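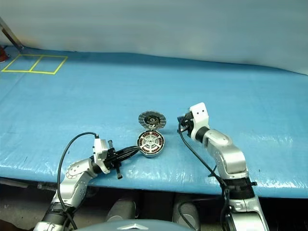

2 min read

Equipment Planning Meeting – Minutes
Friday, March 18, 2022

The meeting opened with the motor disassembly cell. The Prorley line will need a second two-arm station by July if the teardown work is to keep pace with returns.

1. Quotes
Pestex and Wovo have both quoted for a second station. Hijazi has not replied and will be given three more working days. The Wovo price leaves out installation – purchasing will ask for a full figure before the two are compared.

2. Spare parts
Agreed to order 6 sets of gripper fingers and three spare cables under part request 313. Cost to come from the maintenance budget, not the capital line.

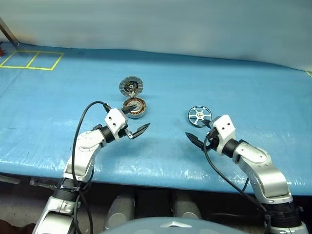

Two-arm station with stator, rotor housing and spoked cover on the table.

3. Table and fixtures
A proper fixture for the stator was discussed. Engineering will price one that fits the present table. Blue sheeting and yellow tape to be reordered with the next shop supplies.

4. Actions
Purchasing – revised Wovo quote, reminder to Hijazi.
Engineering – fixture price and floor plan for the second station.
Finance – confirm what is left on the capital line.

Training costs held over to the next meeting.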